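**Table setter and kitchen helper, evenings**

Plidard runs a supper room on Traston Street and needs one person for two evenings a week, starting in June. You would lay the cloths, fill the utensil holders with chopsticks and spoons, wipe the counters and put clean cutlery back in the drawers after closing. 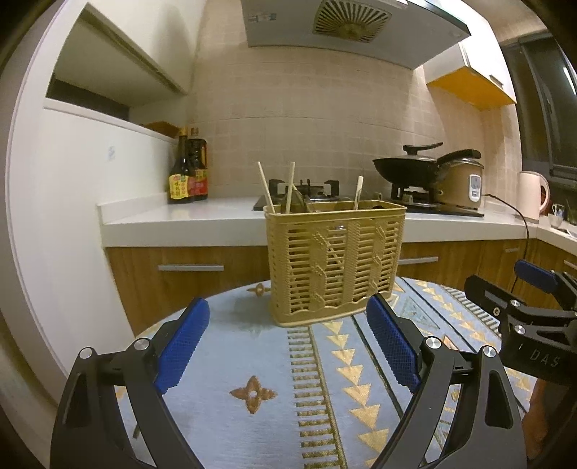 Do I need restaurant experience? What matters more is showing up at 5 p.m. and keeping a table neat.

Pay is $900 a month, supper included. The work is light — mostly standing, some carrying.

To apply, leave a short note at the front counter or call extension 2326.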